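Communiqué de presse — Clerkthorpe, le 23 août 2020

Partages : 60 | Commentaires : 3

Furner publie son guide de bonnes pratiques pour les robots de service en espace café

Bonjour à toutes et à tous ! Je m'appelle Beverley Treloar, je m'occupe des règles de sécurité chez Furner, et j'ai le grand plaisir de vous annoncer la sortie du guide Lemlow, sur lequel je travaille depuis bien trop longtemps au goût de mes proches. Il fait 38 pages, il est gratuit, et il parle d'un sujet qui me passionne : comment faire travailler un robot mobile dans un coin boissons partagé avec des gens qui veulent simplement leur café.

Pourquoi le coin boissons ? On me pose la question à chaque réunion. Les ateliers industriels ont leurs normes, leurs barrières, leurs arrêts d'urgence bien rouges. Une salle de pause, elle, mélange de l'eau chaude, des gobelets légers, des portes qui s'ouvrent et un collègue qui passe le bras au mauvais moment pour attraper un sucre. Les textes généraux sur l'analyse des risques s'appliquent bien sûr — mais allez les traduire en consignes pour la personne qui installe les tables le matin !

Nous avons donc écrit 26 règles, chacune tenant sur une demi-page, avec le nom de la fonction responsable et la façon de vérifier. Huit d'entre elles sont obligatoires pour toute installation livrée par Furner, les autres sont recommandées. La première version interne circulait en juin, et je remercie les équipes de Clerkthorpe qui me l'ont rendue couverte de ratures (vraiment couverte, j'ai dû demander une deuxième copie).

Ce que dit le guide, en résumé

1. Définir la zone avant la tâche. On marque au sol l'espace que le bras peut atteindre et on l'affiche à hauteur d'yeux. Si une personne entre dans cette zone, le robot ralentit, puis s'arrête. Pas de dérogation pour les habitués !

2. Limiter la vitesse dès qu'un récipient est en main. Un gobelet est traité comme plein tant qu'on n'a pas établi le contraire. Cette règle-là m'a valu de longs débats avec les développeurs, qui trouvaient le robot trop lent. Je l'ai gardée.

3. Traiter les liquides chauds à part. Le robot ne déclenche pas d'eau chaude sans une validation humaine, et il ne tend jamais un gobelet à quelqu'un. Il le pose, il recule, la personne se sert.

4. Garder un plan de travail lisible. Chaque objet que le robot doit saisir a une place attitrée, notée sur la fiche du poste : les gobelets en pile, les bâtonnets et les sachets dans leur rangement, les bacs d'égouttage devant les fontaines. Un gobelet isolé qui traîne est signalé à l'opérateur, et le robot n'y touche pas de sa propre initiative. Les étiquettes d'avertissement des appareils doivent rester visibles, y compris celle qu'on colle toujours sur le flanc du réfrigérateur.
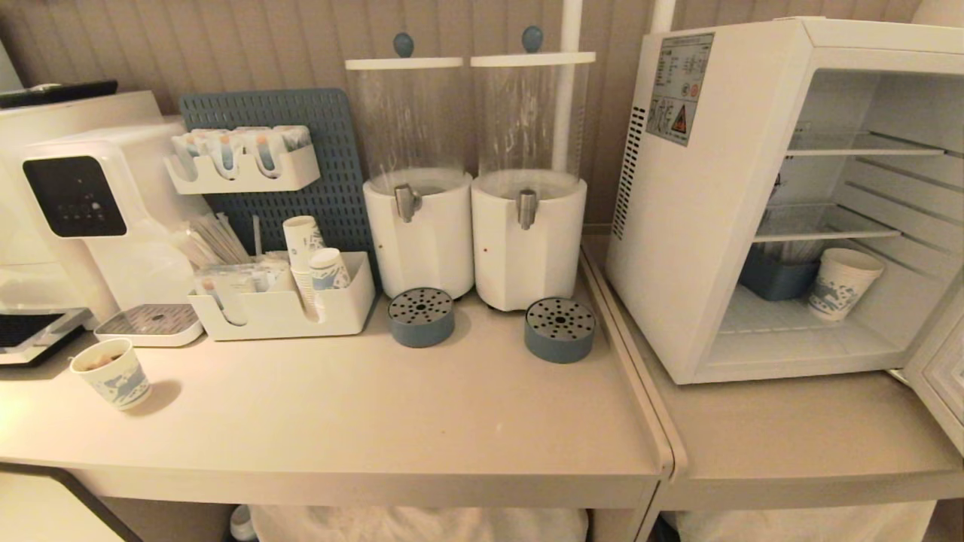 5. Refermer ce qu'on ouvre. Une porte de réfrigérateur ouverte change le volume disponible pour le bras et pour les gens. Le guide demande que l'état « ouvert » soit connu du système et que la fermeture fasse partie de la tâche, avec une alerte si elle échoue.

6. Tenir un journal. Arrêts, chutes d'objets, reprises en main : tout est noté le jour même, en français courant, et relu chaque mois avec les utilisateurs du lieu.

Et maintenant ?

Le guide Lemlow est disponible sur simple demande auprès du service presse de Furner. Nous préparons aussi une fiche d'une page à accrocher au mur, parce que je sais très bien que tout le monde ne lira pas les 38 pages (moi-même, le dimanche soir...). Vos remarques sont les bienvenues, surtout si vous exploitez déjà un poste de ce genre — je réponds à tous les messages !

Contact presse : Beverley Treloar, Furner, Clerkthorpe

Commentaires (3)

marlou_b
Très bien, la règle du gobelet considéré comme plein. Chez nous on a appris à nos dépens.

Technicien76
Et le nettoyage des bacs d'égouttage, c'est dans les règles obligatoires ou recommandées ?

Beverley Treloar
@Technicien76 Recommandées pour l'instant, mais j'aimerais bien les faire passer de l'autre côté ! Écrivez-moi, votre avis m'intéresse.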